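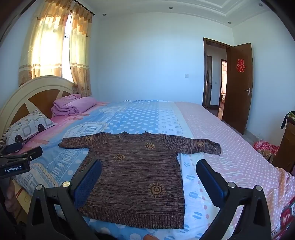
Page last modified: 1/7/21

Chapter 13
The Small Closure Story

A bridge shuts at breakfast time. A school sends everyone home at lunch. The only pharmacy in town has a handwritten note taped to its door. If you work for a local paper or a town news site, you will write this story more often than any other, and I hope by the end of the chapter you'll love it as much as I do.

Students tend to groan when I say that. They came to learn about court records and budget meetings (we get to those in Part Four, and they're wonderful too). But think about who reads a closure story. A parent in a parked car reads it. So does the driver of a delivery truck who has to pick a road in the next minute, and the man who takes his mother to dialysis across the river. They read every word, and they act on it right away. Very little else you write will ever get that kind of attention!

Let's start with a case we'll come back to all through the chapter.

The Inder Street bridge

In February the town of Pliltico closed the Inder Street bridge after a road crew found a crack in one of the supports. The bridge carries one lane each way and links the older part of town to the clinic, the feed store and the middle school. The other way across is a detour through Cadel, on a county road with two sharp bends and no shoulder.

Hằng Khương was the only reporter on duty. She heard about the closure from a reader's text message, which said "bridge shut, cops there, why." Her first version went up with just four sentences:

"The Inder Street bridge is closed in both directions. Public works director Hryhorii Lysenko said crews found a crack in a support this morning and are waiting for an inspector. Drivers can cross at Cadel. The town has not said when the bridge will reopen."

Look how much is in there. A reader knows what is closed, who says so, what they're waiting for, how to get across, and what is still unknown. That last sentence is the one beginners leave out. They feel that admitting a gap makes the story look thin, so they write nothing, and then the phone in the newsroom rings all day with people asking the exact question the story skipped.

What changed over the day

Khương updated her story through the afternoon. The school district moved its bus stops. The clinic said it would see patients late if they called ahead. Lysenko told her the bridge was 74 years old and that more than 800 vehicles used it on a normal weekday, and both figures went in with his name attached. She also asked the fire chief a plain question: what happens if somebody on the far side calls 911? He told her an ambulance had been parked over there since mid-morning. That became her new second paragraph, and rightly so — it was the most useful thing anyone had said to her all day.

She got one thing wrong. An early update said the footpath was open, based on a reader who had walked over it before the barriers went up. She fixed the sentence, and she put a note at the bottom saying what had been wrong and when it was changed. We'll look closely at that note in the section on corrections, which I promise is more fun than it sounds.

The bakery problem

Halfway along the near approach to the bridge is a bakery called Phí. It stayed open, but the police tape ran across the street in front of its parking lot, and customers turned around when they saw it. The owner called the paper, pretty upset. Was the bakery news? Khương decided it was, and added a line saying the shop could be reached from the alley behind it.

Some editors would have left it out as free advertising. I think she made the right call, but good people disagree, and you should work out your own view before you read mine on the matter. Keep this rule of thumb in your pocket for now: when a closure is announced, always ask what is still open and how to get there.

Before you read on

Find a closure story from your own area, the shorter the better. Underline every fact that a reader could act on. Then write down one question it leaves you with, and who you would call to get it answered. Bring both to class. We'll use them with the phone interview drill in Section 13.2.

Words to know in this chapter: attribution, detour, holding line, update note, correction, second source.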